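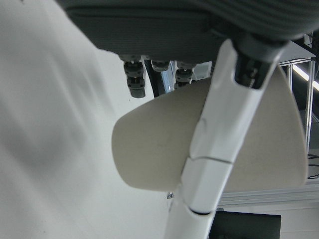

Robotics Lab, Unit 3: Two-Handed Work with Cups
Course handout, Nellton campus
Wednesday, October 7, 2026

Read this before your group's bench slot. Bring a printed copy, your log sheet and a pencil. Phones stay in the lockers.

What the unit covers

In Unit 2 you moved one arm to a set of fixed points. Now you work with both arms and both hands in the same program. The cups are light and easy to deform, and they do not weigh the same when nested as they do alone. A grip setting that suits one cup may crush another or let it slide, so expect to change your numbers often during the first session.

The three tasks

Task A. Pick up a single cup with the left hand, turn it on its side and hold it for a count of ten.
Task B. Pick up a nested stack with the right hand without separating the cups.
Task C. Hold both at once, then bring each one back upright and set it down.

You need a clean run of Task A before you try B, and of B before C. A clean run means no contact between the two arms and no hand pressing on the floor of the work area.

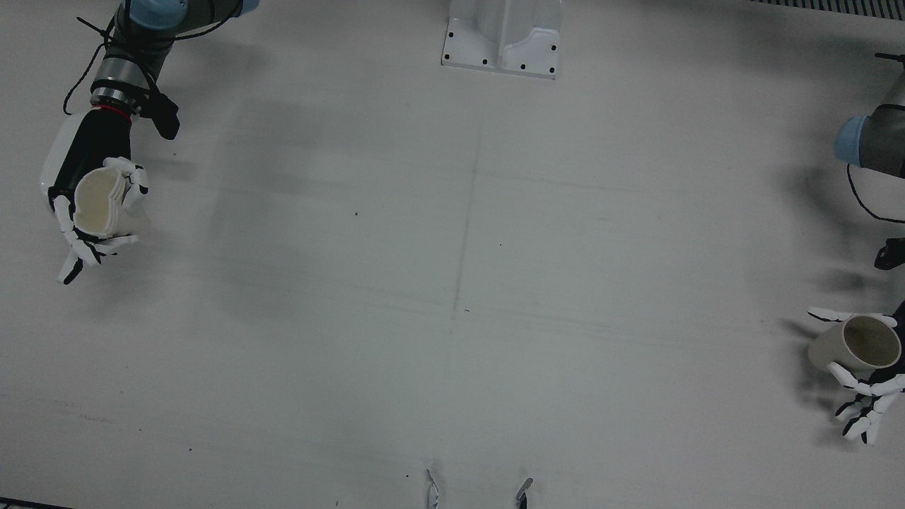
Finger closing order matters more in Task B than in Task A. If the thumb closes first, it tends to push the stack away from the palm. Start with the fingers over the top, stop, then bring in the thumb in small steps. Write down the joint values at each stop. The Gbeho script saves them only when you press Save – closing the window loses them.

Cables

Check the cable loops at both wrists before every run. Each loop needs enough slack for a full wrist turn. If a cable pulls tight or catches, press stop and call the instructor. Do not free it by hand while the motors are on.

Speed and limits

Keep the speed setting at 210 until you have passed Task B. The controller will accept higher values, but your run will not be marked. The login code for the bench computer is 3396. Load the Brurnora profile for the hands and leave the other profiles alone.

What to hand in

One log sheet per group, with grip values for all 3 tasks
The saved Gbeho file from your best run of Task C
Half a page on one failed grip: what you set, what happened and what you changed

The failed grip counts for as much as the good one, so keep notes on it at the time. Groups that miss a slot can book again in November.

Reading for next session: Zuretti notes, chapter 3, up to the section on contact forces.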